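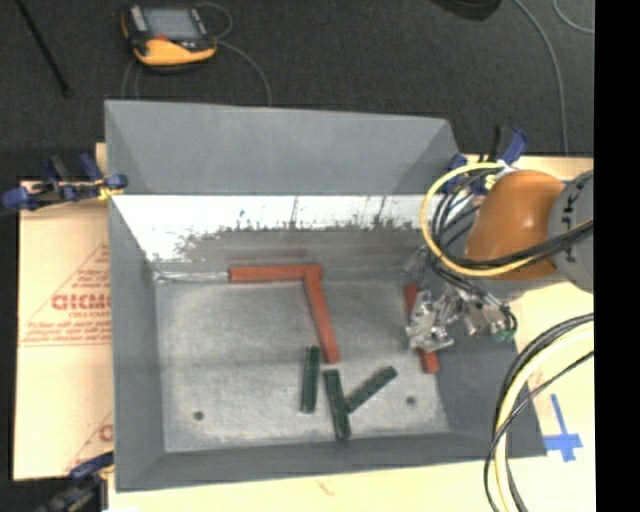 Fig. 5.1. Red-orange and dark green blocks in a gray metal bin.

Color and Materials, Unit 5
Color Coding and Color Vision
Lecture notes, J. Pathirana

Reading before class: course pack, chapter 5, all of it except the part on paint chemistry. Bring the swatch cards from last time.

5.1 What a color code is

A color code is an agreement that a certain color stands for a certain thing. Wiring, file folders, hospital wristbands, and trail markers all use them. A code is made by people and can be changed by people. Red means stop on a road and hot on a faucet, and readers switch between the two without trouble because the setting tells them which one applies.

Codes work fast. A reader looking for one yellow folder in a drawer of blue ones does not read each label. The yellow one is found almost at once, and adding more blue folders hardly slows the search. This is often called pop-out. It gets weaker when the target color is close to the others or when many colors are mixed together.

5.2 Hue, lightness, saturation

We use three words for color in this course. Hue is what people usually mean by color: red, green, blue. Lightness is how close the color is to white or black. Saturation is how strong the color is compared with a gray of the same lightness.

Two colors can differ in hue and be nearly the same in lightness. Copy them on a black-and-white machine and they come out as the same gray. Do this with your swatch cards 3 and 8. Most of the class will be surprised by that pair.

Background matters as well. A mid-gray patch looks lighter on black than on white, and it can look slightly pink next to a strong green. Gray is used in viewing booths because it pushes the eye less than a colored wall does.

5.3 How the eye sorts color

The retina has three kinds of cones. They are called long, medium, and short, after the part of the spectrum each responds to best. No single cone reports a color. The eye compares the signals, and the comparison is what we end up seeing as hue.

The long and medium cones overlap a great deal. If one of these types is missing or shifted, reds, greens, browns, and some oranges become hard to tell apart. This is red-green color deficiency. It runs in families through the X chromosome and is much more common in men than in women. Blue-yellow deficiency is rare.

People with a color deficiency seldom see in black and white. Many do not find out until they are tested for a job. They use lightness, position, and shine to make up the difference, and they are often good at it. The trouble comes when a code leaves them only hue to go on.

5.4 Case: the Ollstead seed library

Ollstead is a town seed library with 2,000 packets in drawers. When it opened, Umut Aydoğan marked sun plants with a red dot and shade plants with a green dot of the same size. Borrowers kept bringing back packets to the wrong drawers. Ataberk Erdem, who refiled them, pulled 130 misplaced packets in one season and found most of them were sun and shade mix-ups.

The dots were redone in June. Sun became a pale yellow circle and shade became a dark blue square. Some of the old packets still have both marks on them, and the library covers the old dot only when a packet is reprinted.

Points to take from the case:
The first code used two hues close in lightness.
The second code changed hue, lightness, and shape together.
Nothing was posted at the drawers to explain either code. King-fai Lau raised this in his section and I agree with him. A key should be posted where the code is used.

5.5 Working rules

Keep the number of colors low. Past six or seven, readers start checking the key every time.
Make the colors differ in lightness as well as hue.
Add a second mark such as a shape, letter, or position.
Check the code under the light it will be used in. Two samples that match by a window may not match under a store lamp. This is called metamerism and we return to it in the unit on dyes.
Allow for fading. Many red inks fade faster than blues in sunlight.

5.6 For the lab section

Bernardo Morais runs the lab. Sessions are 90 minutes and start at 2:10 p.m. You will sort the Pacheco chip set twice, once under the booth lamp and once under the amber lamp, and write down both orders. Work in pairs. Do not touch the painted faces of the chips.

If you have a color deficiency, or think you may, you are not required to say so. The lab is graded on the write-up and the sort itself is not scored.

Terms: hue, lightness, saturation, pop-out, cone, metamerism, redundant coding (5.5, third rule).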